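The Night Before Inventory

By the last week of February the arm had started dropping books again, and since I was the only person at Tumero who had ever read the manual all the way to the back (I read everything to the back, my mother raised me that way), it was mine to look after.

We had 2,860 books to get onto the right shelves before the library reopened, and a machine from Troltura that could manage it nicely when it was in the mood. I had grown fond of it over the winter, the way you grow fond of an old car that only starts if you talk to it. It had a wrist, two black fingers and a little camera, and a habit of pausing before each book as though it were reading the title first. I liked to think it was. I always paused there too.

So I made a pot of tea, carried it past the front desk and up to the children's room, and sat down on one of those tiny chairs that leave your knees up by your ears. The manual had a page for this sort of trouble, headed "Loss of Hold," which I thought would make a fine title for a novel. You were to check the bolts at the wrist first, then the cable, then the fingers, and only after all that were you allowed to blame the software.

The bolts were snug. The cable ran out in its easy curve with nothing rubbing on it. I wiped the finger pads with a cloth and a drop of the cleaning fluid, and they came away so gray that I felt ashamed of myself, because I had let them go 9 days and the page said 2. Book dust is softer than house dust and gets into everything. I wiped them again, and then I did the lens, breathing on it first like my grandfather with his glasses.

Then came the part I had been putting off, which was setting the grip. The Jääskeläinen method (it was a chapter in the manual, and I never did find out whether Jääskeläinen was a person or a town) said to bring the fingers in by the smallest step the screen allowed, try the hold, write down the number, and begin over. You were to use a book that had already been loved a good deal, because a new one would flatter you. Stiff covers forgive a clumsy hand.

I knew which one I wanted. It had come in with a box of donations, and I had kept it by the strawberry shelf all week without ever logging it, which was against every rule we had. I stood it up in the cubby, tilted a little, and sent the arm in.

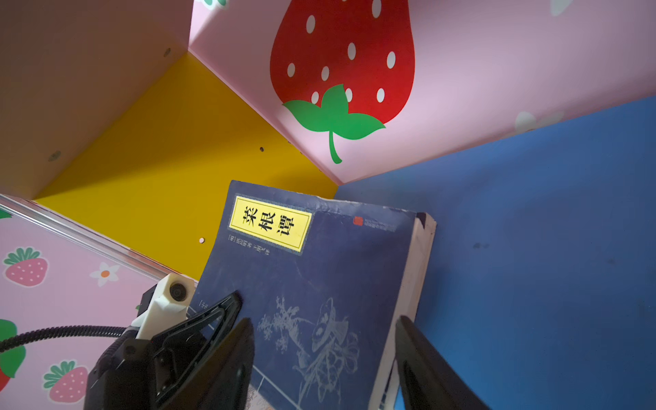 The test book, 菜根谭, with the fingers coming in on either side.

I couldn't read a word of it. Somebody had, though, and more than once, to judge by the corner, which had frayed and darkened the way a corner does when a thumb keeps coming back to it. I had looked the title up, and one of the ways people put it into English is "Vegetable Roots Discourse," a book of advice about living plainly and not wanting too much. It seemed a good companion for a person adjusting a gripper at eleven o'clock at night with cold tea.

I brought the fingers in one step and the book slid. I wrote that down. Another step, and it lifted and then sagged to the left like a tired child, and I wrote that down as well. On the next try I took my hand off the keys altogether and just listened, because the motor makes a small hum when it meets something and a lower one when it has hold of it, and after a winter together I trusted the hum more than the screen.

It went low. The book came up out of the cubby, level as you please, and hung there in front of the strawberries.

I let it hang a full minute by the clock on the wall. Then I had the arm set it down and pick it up again, and again after that, for over an hour, changing nothing. In the box on the form marked "Faults Remaining" I wrote Nullum, which was what the fellow before me had always written there, and I had come to like the look of it.

When I had signed the form I switched off the arm and took the book out by hand. I meant to log it. I did carry it as far as the desk, and I did turn on the lamp, but then I opened it somewhere in the middle and sat looking at the columns for a good long while, with my coat already on.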